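3.2 Surface condition of shared tables

The second part of the study looked at the tables themselves. Most earlier work on shared workrooms, including our own, recorded what people left on a table and how long it stayed there. Less was written down about the tabletop, although users often gave its look as the reason they sat where they did. We therefore kept a separate record for surfaces, covering color, grain, marks, and the way light fell on the top during the day.

The tables came from two sites. The Olosberg site is a reading room with long tables along one wall. The Lirnville site is a smaller craft room where tables are moved often. Across both sites we followed 34 tables for nine weeks, and this gave 1,761 surface entries after duplicates were removed. An entry was made each time a table was cleared and wiped at the end of a booking. Staff filled in a short form, and a second reader checked the form against the photographs later. Where the two disagreed, Jabari Mushi looked at the table in person and settled the entry.

Light-colored tops made up the larger share at both sites. They were harder to rate than we expected. A dark top shows dust and dried water rings from across the room, while a pale top with a soft grain can hide both until the reader stands close or moves to one side. Staff at Lirnville told us they wiped pale tables twice for this reason — once along the length and once across. At Olosberg there was no such habit, and the forms from that site mention leftover streaks more often.

Grain also got in the way. On some tops the lines are narrow and straight, and a scratch that crosses them is easy to find. On others the lines are wide and wavy, close in tone to the ground color, and a shallow scratch running the same way can be taken for part of the pattern. Figure 4 gives a top of the second type, with faint pinkish-tan lines on a creamy beige ground and a brighter sheen over the middle.
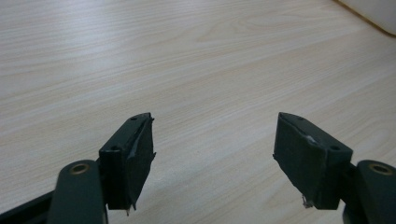

Figure 4. Pale tabletop with wavy grain. The lines run mostly from side to side and rise toward the upper right.

We did not try to remove the effect of light. Lamps and window blinds were left as the users had set them, and the form had a box for "sheen hides part of surface." Readers ticked it in about 500 entries. For those entries the rating covers only the part of the top that could be judged, and they are marked in the tables in Section 4.

The form asked for one overall rating from clean to heavily marked. Nyokabi Kashindye suggested early on that edges and middle should be rated apart, as the Okoth survey had done for school desks. We tried this in January with a small set of tables and dropped it. Readers spent longer on each form, and their edge ratings rarely agreed. The single rating was kept for the full period, with a free text line for anything the reader wanted to add. Most of these lines were short: "glue near corner," "pencil, wiped off," "ring, old." They were grouped by hand using the Brulus list of mark types — the version without heat damage, which had its own box on our form.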